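3.2 Sorting mixed wire offcuts into baskets

The second task in the study concerns scrap wire. Repair benches produce a steady stream of it: short lengths of hook-up wire, pieces with a component still attached, and ends that were stripped and then never used. At the Zoltine repair shop in Lironthorpe, where we first watched the work being done by hand, offcuts went into one bin and were sorted once a month. By then the pieces had worked themselves into clumps, and most of the sorting time went into pulling the clumps apart. Putting the pieces into the right container was quick by comparison.

We kept that balance between untangling and placing when we set up the task. The material came from Nedelcu, a local recycler, and arrived in February as a single lot. Virgil Onu went through the lot by hand and removed anything with mains plugs, crushed connectors or sharp metal edges. What remained was 801 pieces of thin insulated wire, most of it single-strand lengths in a few colors, along with a smaller number of pieces that still had a part on one end. Insulation color was recorded for each piece, as was the state of its ends: cut flush, stripped, or frayed.

The pieces were not straightened or combed out beforehand. Each bundle was made by taking a handful from the lot, rolling it between the palms and setting it down on the table. We tried a more controlled method, in which a set number of loops was tied in each piece, but the bundles that came out of it did not resemble shop scrap and came apart too easily. The hand-rolled bundles vary a good deal more, and we accept that variation as part of the task. Figure 4 shows the work table and a bundle of wire. 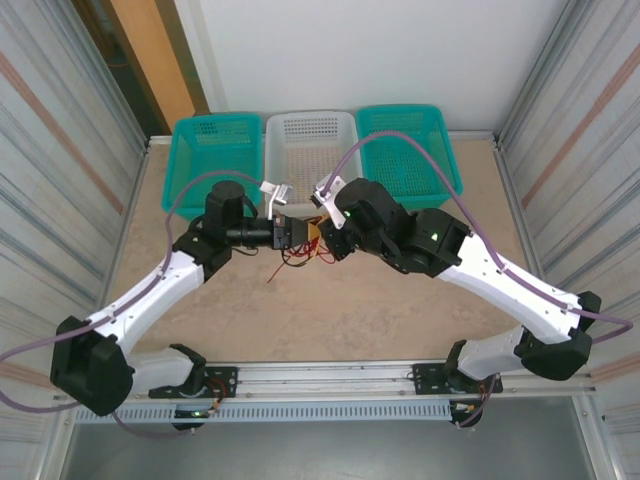
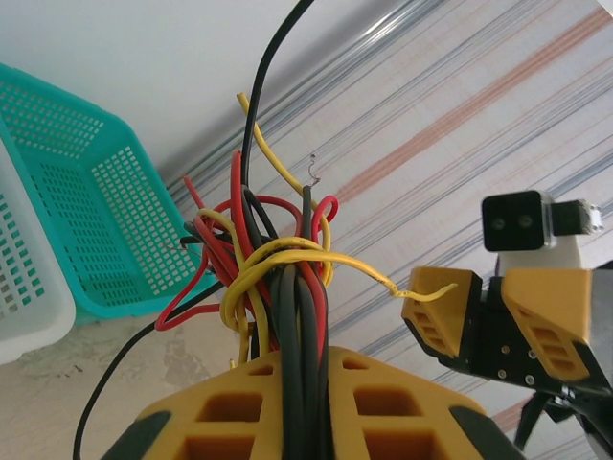 Figure 4. Wire sorting task, with red and black wires in both views. First view: the work table with the three mesh baskets along the back. Second view: a tangled bundle that also includes yellow wire.

The baskets are ordinary household ones with open mesh sides. We chose them over solid trays for two reasons. Loose strands of copper fall through the floor of the basket and can be swept up afterward, and the contents can be checked from the side without lifting anything out. The drawback is that a stripped end will sometimes catch in the mesh on the way in. We counted a piece as placed if more than half of its length was inside the basket, even if one end was hooked over the rim.

The sorting rule was kept simple. Bare and frayed pieces go in one basket, fully insulated pieces in another, and anything with a part attached in the third. Color plays no role in the rule, although it turned out to matter for separating the pieces. Where two wires of the same color cross, it is hard to say which end belongs to which length, and the usual mistake is to pull on the wrong one and tighten the knot. In mixed-color bundles this mistake was less common. Black wire was the worst case, partly because several thin black lengths lying side by side look like one thick cable.

Each session lasted 15 minutes or until the bundle was cleared, whichever came first. We ran 72 sessions in all. The bundle was weighed before each session and the contents of each basket were weighed after it, so that copper lost through the mesh could be estimated from the difference. Pieces that broke during untangling were logged separately and left out of the count of sorted pieces, since a broken piece has 2 new ends and might belong in a different basket from the one it started out in.

One point about the stripped ends needs mention. A short length of bare copper is light and springy, and when the wire around it is moved it tends to jump to another part of the bundle. In the first sessions such pieces were often recorded as missing and then found on the floor next to the table. We added a sweep of the floor to the end of every session, and pieces found there were entered as dropped. The counts in Table 3 use the corrected entries.

The same lot of wire was used again for the winding task in Section 3.3, with the broken pieces taken out and the remaining lengths grouped by Prulluvgate gauge card.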